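Bruvow keeps its sorting benches on the second level of the old Istetti building, and So-yul Seo has run the small parts section there since June. The section receives mixed returns: caps, trims, panels and fittings that arrive without their packaging and must be matched to a catalog of 2816 entries.

Seo described the work as mostly a matter of patience. "Small pieces get set aside too quickly," she said. "Somebody sees a bit of blue and black and decides it is scrap — then we are missing it for a week."

Larger pieces raise other questions. A white panel is checked along its edges first, she said, and any clips stay on until the entry is found. "We used to take them off and bag them. I would not go back to that."

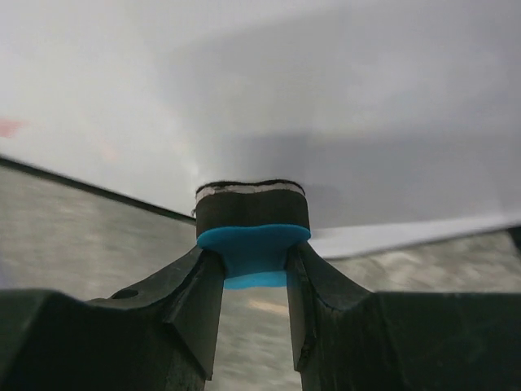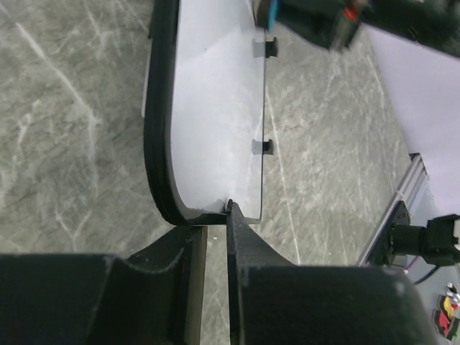
Conall Lynch took a different view of the clips, and said that bagging them had worked well enough at Wendt, provided the label went on the same day. He added that the 72-hour limit for unmatched items was too short for anything with a rim or a trim.

Seo did not dispute the second point. The limit will be reviewed, she said, once the new shelving is in place. Three bays have been ordered, and two are already promised to the Zesta returns.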